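Play Kitchen Storage and Sorting: Final Project Report
Course: Product Use and Household Design
Group members: Nikola Makowska, Remigiusz Kubiak, Elżbieta Jasińska
Submitted 6 February 2020

1. Background

Toy kitchen sets are sold as a collection of small parts with no fixed place for most of them. The oven and the larger pots have an obvious position. The food pieces, cups and plates do not. At the Bulovley play center, where the project was carried out, all loose parts were kept in one deep bin next to the play table. Staff reported that the bin took a long time to empty and that small parts collected at the bottom.

The group was asked to propose a storage layout that children aged three to six could use with little help. The budget was 600 zloty, covering shelves, boxes, labels and fasteners. No new toys were to be bought.

2. Starting condition

The stock was sorted on the floor of the activity room before any design work began. It came to 706 parts, including duplicates and broken items. Of these, 93 were set aside as damaged or belonging to a different toy. Most of the rejected parts were split fruit halves with no partner and lids that fit none of the pots in the bin.

The remaining parts were grouped by size first. This did not work well. A mug and a piece of fruit can have the same outside dimensions and still be used in different ways, and children looked for them in different places. The size grouping was dropped after one session.

3. Sorting method

The second grouping followed use. Four classes were set:

Cooking: pots, pans, lids, colanders, stirring tools.
Serving: plates, bowls, mugs, flatware.
Food: fruit, vegetables, bread, bottles and jars.
Appliances: ovens, mixers, scales.

Bottles were a problem from the start. Remigiusz Kubiak wanted them with serving, on the grounds that a ketchup bottle stands on the table at a meal. Elżbieta Jasińska placed them with food. The food class was kept because the children in the first trial put bottles there in most cases. We did not test a separate class for bottles.

Colanders were also disputed. They were used by children for washing fruit, for draining and as hats. They stayed with cooking.

4. Construction

The shelf unit is a Kołodziej open frame, low enough for a four-year-old to reach the top level. It has three levels. Appliances stand on top, cooking items on the middle level, and serving and food share the bottom level with a divider between them. The divider is a plain board held by two brackets. It was moved twice, since the first position left too little room for plates.

Boxes are shallow and open at the front. An earlier version used Mulledness boxes with hinged covers. The covers were left open in every session and got in the way of the shelf above, so they were taken off and then the boxes were replaced.

Labels are drawings of the outline of one typical part per class. The first labels were printed words with a small drawing in the corner. These were too small to read from the floor. The outline drawings were made by hand, scanned and enlarged. The glue on the first batch failed on the rounded box edge, and the second batch was moved to the flat part of the front panel.

5. Trial procedure

Each trial used the same play table. A set of mixed parts was put out, the children played freely, and at a signal they were asked to put everything away. The time from the signal until the table was clear was recorded. Parts in the wrong class were noted afterward. Adults answered questions but did not point to a shelf.

The bin was timed in the same way to give a baseline. Clearing into the bin is fast, as no decision is needed, and the baseline was 136 seconds. The first trial with the shelf was much slower. By the last trial the shelf time was close to the bin time, with the remaining difference mostly due to carrying large pots one at a time.

Two limits should be stated. The group of children was not the same in every session, and two of the older ones had helped test the labels. The times should be read as a general indication.

6. Layout of parts during play

Before the clearing signal, we looked at where parts were lying on the table. The aim was to see if children already group items in play in a way the shelf could follow. Grouping by class was weak. Parts from different classes were often in contact, and parts of the same class were often far apart. In the layout below, the ketchup bottle lies across a plate and a mug is up against the oven, while the mint-green colander has open table all around it and the black pots are over on the other side from the oven. 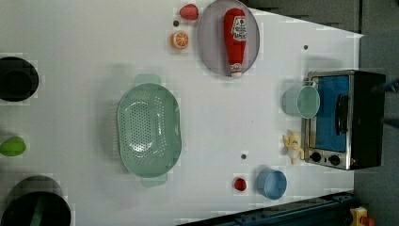

Samran Prasertsri commented on the draft that pieces left in contact should be carried and stored together, so a bottle on a plate would go back as a pair, and that four classes may be two more than a three-year-old needs. He suggested one shelf for things that hold food and one for food.

The two-class version was not built. It would remove the argument about bottles, but pots, plates and mugs would share one level, and the middle level of the present unit is not deep enough for that. A wider unit would be over budget. Storing parts in pairs was tried informally with plates and mugs. The stacks fell when a child pulled out the lower piece.

7. Remaining problems

Small fruit pieces still end up inside pots. This accounts for most of the misplaced parts in the final trial. A pot put away with fruit in it looks correct from the front of the shelf and is only found when the pot is next used. Turning the pots upside down on the shelf would prevent it, but the handles then stick out past the front edge.

The bracket on the left side of the divider works loose and needs a longer screw. The outline label for serving shows a mug from the side, and several children read it as a pot. A plate outline was drawn as a replacement but has not been tested. Spare labels, the cutting template and the record sheets are in the folder marked Platent in the activity room cabinet. The next check of the unit is planned for May.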